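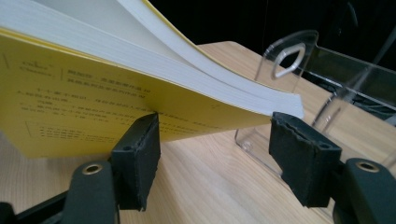

Paper That Was Meant to Be Gone by Now
Gallery by Greer MacLeish

For as long as I've worked near a filing cabinet, somebody has been promising me the end of the thick bound document. First it was going to be discs, then a shared drive, then a subscription with a login that only Reece Birkett could remember. Every February the office at Comelside has a clear-out, and every February the fat ones go back on the shelf. I am told this year will be different. I was told that last year as well, by the same people, using the same slides.

So I went round the shelves before the skip came. I should admit I don't much trust the case for keeping everything, either. A good deal of what gets called "reference" is stuff we were too tired to throw away. The notes are in the order I came to things, which is more order than the shelves have.

The thick ones
The argument for soft covers is that they're cheap and the argument against is picking one up. Get hold of it by the bottom and the pages go wherever they like. The supplier called this "lay-flat binding". I've yet to see one lie flat.

Covers in loud colours
We once had a system where the colour of the cover told you the department. Yellow was technical, unless it was from before the move, when yellow was whatever the print shop had left over. Reece says the system still works. Reece also keeps a list in his desk drawer explaining it.

Small print, boxed
Manufacturers love a box with lines of tiny type in it. It is supposed to help you find the right edition. In my experience you find out which edition you've got after you've ordered the wrong part.

The Flamero manual
Room heaters, 133 pages, most of them warnings. The fitting instructions take up 2 of those. The heaters went years ago and I can't see who this is being kept for, though it has a very firm "DO NOT REMOVE" on it in marker pen.

Manuals in languages none of us read
There are more of these than you'd think. The English copy is said to be online. I looked, and the link goes to a page about the company's values. Until that's sorted out the paper one stays, and we follow the diagrams and hope.

Calvo catalogue, spring
Sent free, whether you want it or not. Our buyer swears by it for shelving. I went through it for prices and it hasn't got any. You have to ring up.

The Sika binder
Our own name for a ring binder put together by the last site manager after the cat she had at the time. Boiler readings, mostly. It's scruffy and it is the one thing here I've seen anyone open twice in the same week, so I left it where it was. Make of that what you will.

Sticky tabs
Somebody went through a whole run of handbooks marking the important pages. They marked nearly all of them. The glue has gone and the tabs now come off on your sleeve.

Page edges
You can tell which parts of a book get used by the dirty bit along the side. Try it with your own shelf. The safety section in ours is spotless, and I've passed that on to the people who ought to know.

The scanning pile
Twelve months it has been waiting. The scanner has a feeder that "handles bound originals", according to the leaflet, by which it means you cut the spine off first. Reece has tried it on one and won't be drawn on how it went.

What went in the skip
7 handbooks, a wall planner and a box of floppy disc labels. After all the meetings, I had expected more. By teatime one of the handbooks had been fished out again and was back on the shelf, upside down.

If you have a spare copy of anything you think we ought to hold, please check with Reece before sending it. He will say yes, so please check with me after that.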